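Finished another tabletop at the shop this week. Posting the surface notes as a thread, mostly for people who keep asking why my pale wood doesn't go orange.

1/ The enemy is oil. Any drying oil on light wood adds yellow on day one and more by February. If you want the raw color, you need a waterborne finish or a white-pigmented hardwax. I use Lema matte for tops.

2/ Sand to 180 and stop. At 240 the surface burnishes and the first coat sits on it. Vacuum, then wipe with a damp cloth to raise the grain. Let it dry overnight. Knock it back by hand with 220, two passes, along the grain only.

3/ Look at the board across the light before you coat anything. Cross-grain scratches hide under flat overhead light and show up as gray lines after coat one.
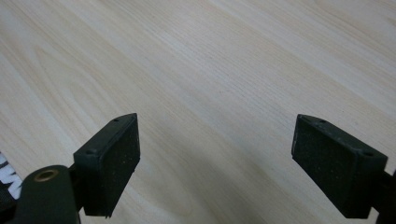 Nhung Tiêu
Furniture finisher, Muswood

4/ Matte, with the pale beige left alone. The arches are cathedral figure, where the saw ran close to tangent to the growth rings. The straighter, tighter lines next to them are the same rings met at a steeper angle.

5/ That matters for finishing. Wide cathedral areas usually have more soft earlywood at the surface, so they drink more. On straight grain the coat levels sooner. I load the pad a little heavier over the arches and keep a wet edge.

6/ Two thin coats. A third starts to look like plastic – you lose the grain texture under your hand and gain very little wear resistance.

7/ Between coats: gray pad, light pressure, no steel wool. Steel fragments plus a water-based product plus tannin gives you black dots. I learned this on a 9-foot table for Francine MacLeod and sanded the whole thing back.

8/ Cure is 13 days in my shop before anything heavy goes on it. Dry to the touch means very little.

9/ Care: damp cloth, then dry cloth. No spray polish. Silicone gets into the surface and makes any future recoat fisheye.

10/ Tín Phùng asked about Furo as a substitute. I've only used it on drawer fronts. Good clarity, slightly more sheen than I like on a horizontal surface. Test it on an offcut from the same board.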